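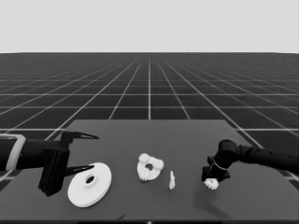 August 23, 2020

**Gear grease, second batch (Pettigrew gearbox)**

Opened the Pettigrew box again after 390 hours on the test bench. The oil from Sesura is darker than I expected, but it does not smell burned. I took two small bottles, one for us and one for Govside, who asked for it already in the spring.

Backlash on the output side: a little more than at the last opening. I measured three times and the second value was strange, so I warmed up the dial indicator under the lamp and started over. The table is in the blue folder, page 68.

Things I noticed:

- the planet gears have a gray band at the tooth root, all on the same side
- the small seal is hard, I could break it with the nail
- two screws of the cover were only hand tight (was it me? I think it was me)

The counter shows 1,038 starts. In the old notes from December the limit for this grease is 2,078, so we are at half and already the seal is gone. I don't believe it is the grease. More likely the seal is from the cheap bag, the one without a label.

Ordered new seals from Stunow. Please do not close the box before they come, and please leave the magnet in the drain pan, I want to look at the dust again with the better loupe.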